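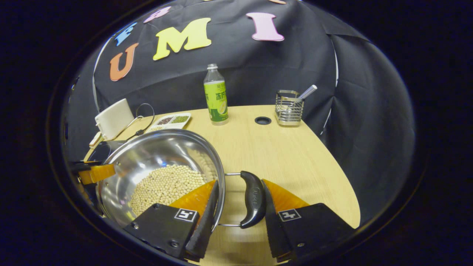

# Beans First, Then the Wall

Soybeans are slow food and this is being written fast, so bear with me.

The Kyei street workroom does one long table lunch a month through the cold season, and October 17, 2019 was the first. Soy milk, toast, whatever people carried in. The planning starts in August and mostly consists of arguing about the pot. A big steel one with a wide rim won. Wide rim means you can get both hands in to rinse, and rinsing is most of the job.

Dry beans look like nothing much. Pale, round, all one color, a heap of them sliding up the side of the pot when you tip it. Ours came from Asinell, the dry goods place behind the station, who sell them out of a bin with a scoop. You pick through. Stones, splits, the odd husk. Then cold water, swirl, pour off, again. Three rinses if you're patient, two if there are people waiting. Soak overnight. They swell a lot more than you think they will, so don't fill the pot past the middle. Last year somebody did and there were beans on the floor in the morning.

About that handle. A pot with a wire bail and a plastic grip is a fine thing to carry beans in, less fine over high heat if the grip flops down the side. Stand it up. Check it again when you stir. I've smelled a melted one and would not like to again.

The soaked beans get blended, strained, and then cooked slow, stirring along the bottom the whole time. Soy milk foams and climbs. Low heat, a big pot, don't walk away. Seventeen minutes at a bare simmer is my number, other people have theirs and will tell you.

## The room

A word on the space, which started as a plain white one and got dressed up cheap. Black cloth, clips along the top, foam letters off a craft shelf. The cloth came from Tetumeck, the remnant warehouse, folded into a brick, and it still has every crease. You could iron it. We looked at the iron and we looked at the clock. Hung on three sides it makes the table feel like its own little booth, and colors just jump off it — blue, pink, yellow, orange, fat cartoon letters like you'd stick over a kid's bed.

Pinning letters in a straight line is harder then it sounds. Let them lean a bit. A tilted F has more life in it anyway.

On the table, two things that need a plug. A toaster, two slots, white, and a black induction cooktop with a glass top. That's the kitchen. It's enough if you plan the order: milk on the heat early, bread at the very end, since toast dies in minutes. Cords are the real enemy. They loop across the wood and wait for your sleeve. Run them to the back if you can, tape them if you can't.

Pale wood shows every drip too. Keep a damp rag near, wipe as you go, soy milk dries like glue.

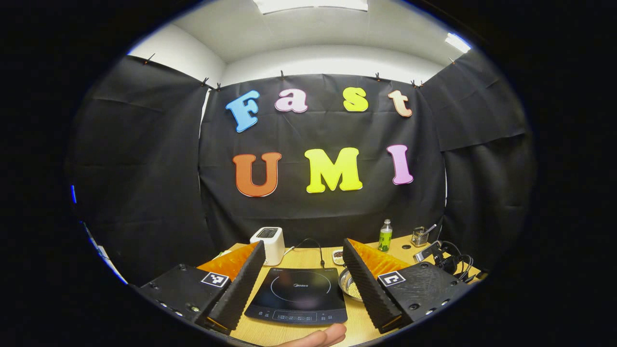 Ye-rin Um thinks the soaking water is where most people go wrong, and that it should be thrown out and the beans rinsed once more before they get anywhere near a blender. She also holds that toast is the wrong partner altogether. Salted crackers, she says, or a plain rice cake, something that doesn't go soggy when you dunk it.

I put this to the table and the table split. Toast people are loud. The cracker people brought a box the next time, from Wollon, the grocery on the corner, and it was gone before the milk was poured.

What's left after straining is okara, the pulp, and please don't bin it. Fry it with scallion and a little soy sauce till it's dry and crumbly. Or freeze it flat in a bag. It goes into pancakes pretty well, and into meatloaf without anyone at my house noticing.

Leftover milk keeps three days cold in a jar with a lid. Shake it befor you pour. The skin that forms on top while it's cooling is the cook's, eat it standing up with chopsticks and a drop of soy sauce.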